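Shared workshop's two-armed tool sorter nears its first open evening

DRULLBRIDGE - A two-armed robot built by members of the Abernathy Street shared workshop is due to be shown to the public in September, after a winter and spring of work on the wiring, the mounts and the software that tells it what to pick up.

The machine's job is a modest one. It is meant to take hand tools left on the bench at the end of an evening and put them in a basket, ready to go back on the shelves. Members say the workshop lends out more small tools than anything else it owns, and that screwdrivers are the ones most often left lying around.

Hazel Doucet, who started the project, said the idea came from the sign-out book. Over one year members logged 792 loans of hand tools, and 126 of those entries were never marked as returned. Most of the tools were still in the building, she said, in the wrong drawer or under something.

"We could have bought more screwdrivers," Doucet said. "A few people wanted to do that. But we already had one arm in storage, and Josphat had been wanting a reason to get it out."

Josphat Waweru did most of the mechanical work with Aino Vainio. The second arm was bought used, in a sale of equipment from a packaging firm called Metari that was closing its Drullbridge site. It arrived without its cables or its mounting hardware, and the two spent several weeks finding parts that fit.

Both arms are now bolted to black plates on an aluminum rail along the front of the work surface. Waweru said the plates were cut twice. The first pair flexed when the arms changed direction quickly, and the grippers would end up off to one side of where they had been sent. The second pair is thicker and has cut slots so that each arm can be shifted a little along the rail before it is tightened down.

The cell is closed in on three sides. The group first ran the arms in the open, on a table in the main room, and found that the cameras had trouble whenever someone walked past in a bright shirt. Faux brick panels left over from a member's basement job went up on an aluminum frame, and the error rate dropped the same evening, according to Vainio. She had argued for plain white board and still thinks it would be easier to clean.

Cable routing took longer than anyone planned. The conduit has to follow each arm through its full reach without catching on the grippers or dragging across the tools. The current arrangement uses ordinary cable ties, and Vainio checks them before each session. A proper set of clips has been drawn up but has not been printed.

The software was written mainly by Čestmír Pešek, who has kept it deliberately simple. One arm does the picking up while the other keeps clear or steadies the basket. A practice program in which both arms pick at once has been tried, but the two reached for the same handle often enough that Pešek took it out of the regular routine. He expects to bring it back before the end of the year.

Screwdrivers have been the main test piece so far. They roll, they come in different lengths, and the handles vary in thickness, so a grip that works on one can drop the next. Longer ones tend to land across the basket and block the rest. Pešek's answer was to have the arm turn each tool before letting go, so that the shafts all point the same way. A heavier item, usually a pipe wrench, is left on the surface during many of the runs to see whether the software will leave it alone.

The group has spent 8 months on the build and logged 165 practice runs in its notebook. Doucet declined to give a success rate, saying the early runs and the recent ones were not comparable. Thin handles are still the weak point, she said, and clear plastic ones are the worst of all.

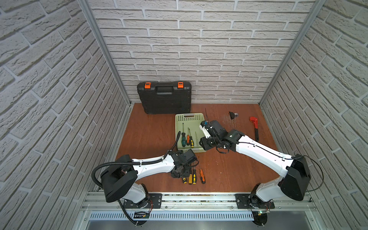
Noemi Alcantara said she had doubted the project when it was first proposed and was still not sure it would save members any time. A person can clear the same bench in a minute, she said, and the money for the used arm could have gone toward the dust collector. She added that more people had turned up to learn wiring and basic programming since the build began than in the whole of the previous year, and that she would vote to keep it going.

The next step is a fixed set of shelves beside the cell, with a slot for each size of tool. Waweru has a drawing but wants to see how the arms behave with a full basket first. The group is also looking at a different gripper tip from a supplier, Pilano, that has a softer face.

Doucet said the plans, the parts list and the code will be put in a binder at the front desk and posted on the workshop's site once the labels have been corrected. Members who want to help can sign up at the desk. The robot group meets at 7 p.m. in the back room, and no experience is needed.

The open evening will include a run of the sorter at the start of each hour. Visitors will be asked to stay behind the tape while the arms are moving. Admission is free and parking is behind the building.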